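Last updated: 15/01/2019
By the Dullura project group
Filed under: Student Projects / Robotics

We tested whether a grasp policy trained only in simulation improves when the tabletop clutter is drawn from unrelated object classes. Scenes were built in Vuvska and the policy was trained on 185 layouts. Evaluation used 100 held-out layouts, one attempt each.

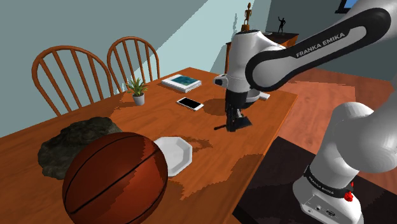

Clutter was sampled without regard to what belongs on a dining table. Scale varies widely within a layout – a basketball and a large rock can share the surface with a smartphone and a book. Overlap was allowed, so the plate partly hidden behind the ball is a valid placement.

The policy trained on mixed clutter completed 57 grasps. The baseline, trained on the Fahy kitchen set alone, completed 40. Most failures in both cases were on flat objects. Tests on the arm in the Gokness lab are planned for June.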